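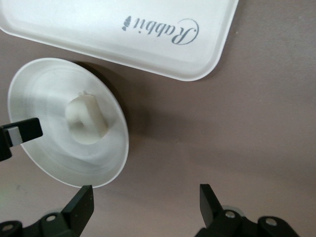

Subject: Re: [lettering] Slant guides and the 2 mm nib
From: Darius Jankauskaitė

Hi everyone,

I've been meaning to answer this for days and then the pens came out and, well, you know how that goes! Quoting the bit I wanted to pick up:

> I've been through all the exercises in the first packet and my lowercase
> is getting steadier, but capitals fall apart the second I try to put a
> flourish on them. The R is the worst. Either the loop collapses into the
> bowl or it swings out so far that it looks like it belongs to the line
> above. Is this a nib problem or a me problem? I'm using the 2 mm because
> that's what came in the kit. Also, does anybody still draw slant guides
> by hand, or is everyone printing them?

First, it's neither! A 2 mm nib is a lovely thing for italic and a real handful for loopy script, where you want the line to stay thin while your hand is moving fast. Try the same R with a plain pencil, big, from the shoulder. I mean really big, as tall as your hand. If the loop is round in pencil, then your arm already knows the shape and you can stop worrying about it. Then bring it down in size a little at a time before you go back to ink.

What helped me most with R was drawing the loop before anything else. I used to make the stem, then the bowl, then tack the flourish on at the end like a ribbon on a present, and it never sat right. Now I start out to the left, come up and over in one go, and let the stem drop out of it. The leg goes last. It feels backward for an evening or so and then it clicks (it did for me, anyway, and I'm slow).

The other thing is spacing. A big looped capital needs the next letter tucked in close or the word splits in two. Write "Robin" or "River" and look at the gap after the R with your eyes half shut. If you see a hole, move the o or the i in until it nearly touches the leg. It will look too tight while you're writing and perfectly fine the next morning.

On guides, I print mine. I drew them by hand for a whole winter and I'm glad I did, but I'd sooner spend that time writing now. I set the slant at 33 degrees off vertical, steeper than most of you will like, and I put 6 lines to a page so there's plenty of room for ascenders to misbehave. The sheets I print from are scanned at 600 dpi and the lines stay crisp even when I fade them to pale gray. Happy to send the file to anyone who writes to me off list.

Paper: I've been working through a pad of Lallow smooth and I love it. No feathering at all with the brown ink, a tiny bit with the black if I sit on a curve too long. The Vanags pad is prettier, with that creamy color, but it has enough tooth to catch a pointed nib on the upstroke, so I keep it for pencil and for finished pieces in italic.

And a question back to the list: has anyone got a good way of ending a word? I'm fine with a long exit stroke on a t or an n, but my y tails always run into the line below. I've been looking at old shop lettering for ideas and filling pages with endings, most of them terrible, a couple I'm very pleased with. I'd love to see what you all do. Scans, napkins, backs of envelopes, anything!

Darius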